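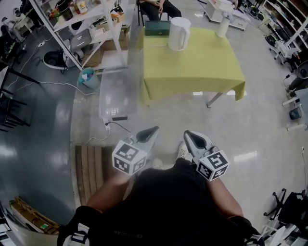

Gripper out, kettle on the green tablecloth, cables all over the floor.

29 October 2019

Budget day, or what was supposed to be budget day before I got talked into an hour of holding things. The numbers have to go up to the Caputo people before the end of the week and I've been putting them off since the school holidays, so I came in early with a thermos and a packet of Scotch Fingers and swore I wouldn't get up until the equipment page was done. I got up twice before nine. Once for the biscuits, which I'd left in the car.

So where are we. The short version is that we want six more hand-held grippers and we have the money for maybe four, depending on whose quote you believe and whether freight counts as equipment or as "other". (I say it's equipment. You can't use the thing if it's sitting in a shed in another state.) We also need camera mounts, finger pads, marker cubes, a decent way to charge everything, and somewhere to put it all that isn't the floor.

The Norkness quote came through first thing. $700 a gripper, which made me very happy for the time it took to scroll down. No pads beyond the ones fitted, no case, no camera mount, and freight of $300 on the whole order. The warranty is a paragraph long and I read it three times and I still couldn't tell you what happens if a finger snaps. I rang and got a lovely bloke who also couldn't tell me, but he's going to find out and ring me back. He hadn't by the time I left.

Medari want $1000 each. Mount included, spare pads included, freight included, and a proper case with foam. I've been calling them the expensive ones for weeks, and now that I've sat down and added the bits onto the Norkness price I'm not so sure the gap is real. The pads are what gets me. We go through pads! I had a line in last year's budget for pads that was frankly an insult to pads, and I spent the whole of February shuffling money out of stationery to cover it. I'm not doing that again. Pads get their own line this year and I've made it a fat one.

What I can't work out is how to compare the cases. If you buy cheap and then chuck everything on a shelf, is a case worth nothing or is it worth the gripper you didn't drop? I wrote both answers in the notes column and went to get lunch.

Lunch

Cheese and pickle sandwich, slightly squashed. Ate it at my desk with the quote open and got pickle on the trackpad.

Did a bit of thinking on the back of an envelope about whether we need six at all. Six was my number, from back when I imagined three tables running with two people on each. I still think that's right if we ever get three tables running. At the moment we don't have enough places to plug things in for three tables, let alone people. The floor's already a spaghetti of white cable, and every time someone says "just add another power board" I age a year. So there's a case for buying four now, doing the power properly, and asking for the other two in the second half. I hate asking twice though. The second ask always lands when somebody's just spent their patience on a projector.

The other way is to ask for six and no wiring and hope. I did actually type that one up to see how it looked. It looked like something I'd be explaining at a meeting in February with my face going red, so I deleted it.

There's also the hire option, which Brastgate keep emailing me about. Monthly rate, swap-outs if something breaks, send them back at the end. I wanted to love it. I rang them from the stairwell and was on hold long enough to learn the tune, and then it came out that they only hire arms and bases and the hand-held ones are "under consideration". So why the emails! I've asked to be taken off the list and then, being weak, asked them to put me back on if the consideration comes good.

The arvo, on my feet

After lunch I gave in and went down on the floor, which I'd been told I ought to do before signing off on anything with a handle. Fair enough. I've been pricing these things by weight and finger opening out of a PDF, and my opinion of a tool is worth a lot more once my own wrists have had a go.

First thing to say is that my wrists had an opinion quickly. I'm not a big person and I don't lift much heavier than a laptop most days. Holding it out over the table is fine, holding it out over the table while you make up your mind about where it's going is not fine, and I do a lot of making up my mind. I've added a line for straps. I have no idea what straps cost. I put in a number that felt like a strap and coloured it yellow so I'll come back to it.

Second thing is that the marker cubes stick out further than I'd pictured from the drawings. On paper they're a tidy little block on the end of an arrow. In your hands they're a thing you're always slightly aware of, like wearing a hat in a car. It made me go back to the Medari case drawing this evening to see whether the foam's cut with room for cubes, and it isn't, or if it is they haven't drawn it. So that's a question for them, and possibly a bread knife job for us.

Third thing: the objects. I hadn't given the objects any budget whatsoever. In my head they were just stuff, from home, from the op shop, from whoever's desk. But if we want each table to have the same set then somebody has to buy the same kettle more than once, and the same vase, and the same box, and then flowers to go in the vase, and go looking for another green box when one gets squashed. That's a household shop, every few weeks. I stood there beside the table doing sums out loud until I was politely asked to either pick something up or move.

I moved. It was a good spot for watching anyway, with one gripper in close and somebody else's right there beside me, and you get a pretty honest idea of how much elbow room two people need. More than I'd allowed. My floor plan has the tables nearly touching, and I drew it on a quiet weekend with nobody standing at them, so that's going in the bin too.
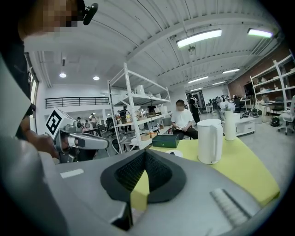 Things I have to chase

Norkness, on the finger question. If they haven't rung by morning tea I'll ring them, and I'll ask about pads in the same breath and whether they'd do a bundle. They must get asked for a bundle by everyone. I'd also like to know if the $300 freight stays put when the order drops from six to four, or if it's one of those prices that only ever goes the other way.

Medari, on the foam. Also on lead time, which they've written as "subject to availability" and I can't put that in a cell that wants a date.

A sparky, for the power. I've had two recommended and lost both bits of paper. I want proper outlets near each table and the cables up off the floor or under a cover. If I'm spending real money on grippers I'd like not to lose one because somebody caught a foot. Mine, most likely. I've already gone for a slide on a pallet this year and I'd rather keep my dignity for Christmas drinks.

Shelving. I had this down as a want and I've moved it to a need. The white units we've got are holding a bit of everything, and I can't see where new cases would fit unless something else goes. There's a clean-up to be had in there before I spend a cent, and I know exactly who'll end up doing it. I might put an hour aside with some garbage bags and a podcast.

Fans. Not on the original list! It's only October and I was warm down there by two o'clock, and it'll be January before we know it. One pedestal fan per table, decent ones. They'll query it and I'll point at the weather.

Where I've landed, tonight anyway

Four from Medari. I went round and round and then I looked at my own notes column, and every note against the cheaper quote was a thing I'd have to go and buy separately and then remember I'd bought. I don't trust myself with that many little invoices. If Norkness come back with a bundle and an answer about the finger I'll look again, and I've left their tab open in the spreadsheet so I can't pretend I haven't got the choice.

Then the sparky, then the shelves, then the household shop as a proper recurring line with its own name. I've called it "table goods", and I'm a bit pleased with that. It sounds like something you'd approve without reading. The other two grippers go in as a second-half request, with a note saying they depend on the third table, so whoever reads it can see I've thought about it and I'm not just being greedy.

What's left over is tiny. I've called it contingency, but really it's the strap money until I find out what straps cost.

Saved three copies, one with a silly name. Home late, beans on toast, hands a bit sore across the thumbs. Have to remember to ask tomorrow if that's normal or if I was gripping the gripper too hard. And get the biscuit crumbs out of the keyboard before anyone else needs that desk.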